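# About Fekstead

Tabletop manipulation kits, setup and data services for labs and small manufacturers

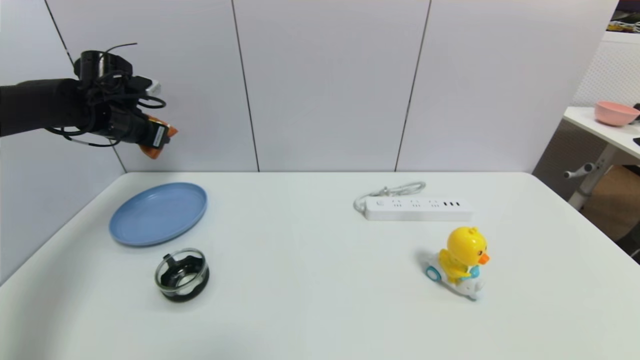
Fekstead builds and supports single-arm and two-arm work cells for tabletop handling. The company was started by former test technicians who had spent too much of their working lives rewiring other people's demo stands. We sell one kit, the Flillard, and three services built on it. Customers supply the task. A typical first session uses household goods picked to differ in shape and surface: a round plate with a raised rim, a short glass container on a black base, a yellow duck on a toy scooter. Rims, clear walls and glossy curved surfaces each cause a different kind of grasp error, and it is cheaper to find those errors in the first week than after the task code is written.

## The Flillard kit

The kit ships in 4 crates and includes:

- one arm with a two-finger gripper (a second arm is optional)
- a head-height camera mount and calibration target
- a work table with a matte white top
- a controller, emergency stop and cable set
- task software with 11 stock routines, including pick, place, pour, stack and hand over

Cables on the Flillard run outside the forearm. This was a deliberate choice. Internal routing looks cleaner, but a failed cable then means removing the wrist, and most of our customers do not keep a technician on staff. With outside routing, a gripper cable can be changed with a hex key and a spare from the parts tray. The tradeoff is that slack has to be set by hand for each task. Too little limits wrist travel, and too much catches on tall objects. The manual gives starting lengths for the stock routines, and the support desk can advise on the rest.

Gripper fingers are sold in two profiles, flat and curved. Flat is the default. Curved fingers hold bottles and handles better but lose accuracy on thin parts.

## Services

**Site setup.** We visit, level the table, mount the arm, calibrate the camera and run the stock routines with your staff present. Two days for one arm, three for two. Power, lighting and floor load are checked against a form sent out before the visit.

**Task trials.** You send us objects and a written description of the job. We run 200 attempts in our Belden shop and return a log of every attempt, with failures sorted by cause. Trials are charged at a flat rate whether the success rate is high or low. Some customers have read the log and decided not to buy, and we count that as a finished job.

**Data collection.** Operators drive the arm by hand control while camera and joint data are recorded in a common time base. Recordings belong to the customer. We keep no copy after delivery unless the contract asks for one.

## Limits

The Flillard is rated for light objects on a fixed table. It is not a food-safe machine and should not be run in wet areas. Clear glass remains the weakest material for the stock vision model, and tasks that depend on it should go through a trial first. Routines written for controller software before the August release need to be converted. The conversion tool is included and handles nearly all stock calls, but custom calls have to be edited by hand.

## Where we are

The shop, parts store and trial cells are in Belden. Arms are assembled there from bought-in joints and our own gripper housings. Lacroix, our sister office, handles software and remote support. To date we have installed 101 cells.

Visits to the trial cells are by appointment. Please bring the objects you plan to handle, in the condition they will be in on the job — labels, dust covers and packaging included.

Page last revised 18 Nov 2023.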